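Giswood Repair Library - Progress report to the Tristden Fund, second period

Lending opened in October at the Cliveck site, one month later than planned. The delay came from the electrical inspection, which had to be done twice. Membership now stands at 130 households, and members have borrowed tools 700 times. We had set a target of 500 loans for the period.

Garden tools and hand tools go out most. Power tools are borrowed less than we expected - the deposit seems to put people off, and we plan to lower it next period.
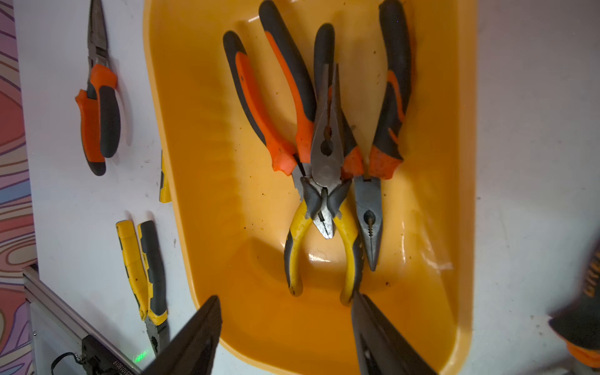 Pliers in a tray.

We held 13 repair evenings. Bicycles and lamps were the most common jobs. The Sầm sewing group ran two of the evenings and has asked for a regular slot.

Spending is within budget except for insurance, where the renewal came in 17 percent higher. We have moved money from the printing line to cover it and ask the Fund to approve the change.

Still open: the lease on the Cliveck storeroom, the online booking page, and a second set of ladders. The booking page is with the web developer and should be ready for testing before the next report.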